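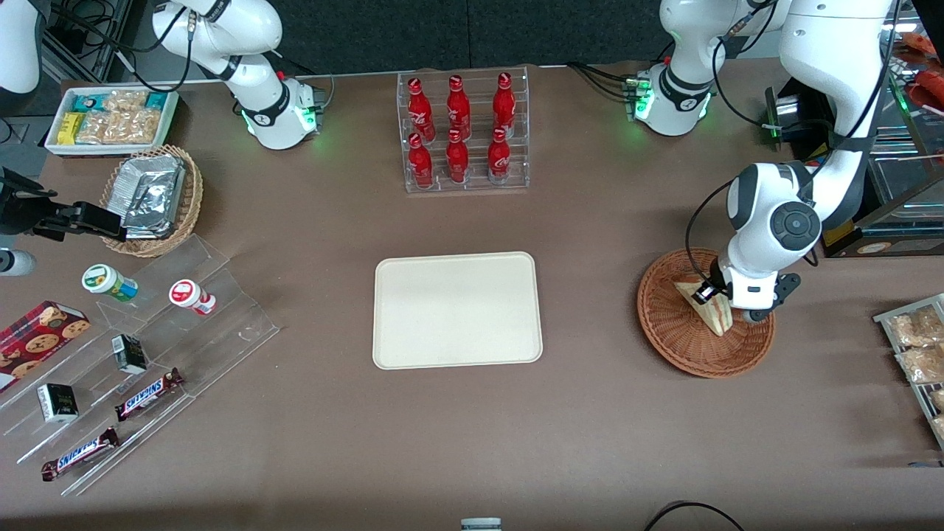 *Counter layout before the tray is filled. Bottles at the back, loose snacks on the left, round basket on the right.*

## Laying out a small snack counter

These steps cover a single tabletop used as a serving counter, with stock around the edges and one tray in the middle. The layout is the one used at Turbridge. Chathurika Mridha drew up the first version in April and Jamila Biswas revised it for Dernach, where the table is narrower.

### 1. Place the tray

Set an empty rectangular tray in the center of the table. Everything a customer asks for goes onto it, so keep stock off that area. Beige or another plain color works best on a brown top; packets are easy to pick out against it.

### 2. Load the bottle rack

Put a clear two-tier rack at the back center. The one shown holds six Coca-Cola bottles in two rows of three. Turn every label to the front. Refill from behind and move older bottles to the front row.

### 3. Fill the left side

- **Upper left corner:** white rectangular tray for snack packages, bars and clear bags of cookies or crackers. Group by type.
- **Below it:** oval wicker basket for foil-wrapped packets. Packets can lie in any direction.
- **Lower left:** clear tiered stand, set on a diagonal. Small bottles go on the upper step, small boxes on the lower steps. Candy bars such as Snickers lie flat beside the boxes.

If the stand slides, put a strip of shelf liner under each end. Clean acrylic with a damp microfiber cloth only — glass cleaner can craze it.

### 4. Position the round basket

The round wicker basket goes on the right, within reach of the tray. Use it for wedge-shaped items like bread or cake slices. Line it with parchment if the slices are unwrapped, and change the liner at each refill. Lift slices by the wide end.

### 5. Check the layout

1. Read each label from the customer side.
2. Move one item from every container to the tray and back. Nothing should tip.
3. Record the stock on the Nimport sheet, page 2.

For tables under 52 inches, omit the lower left stand and move its boxes to the white tray.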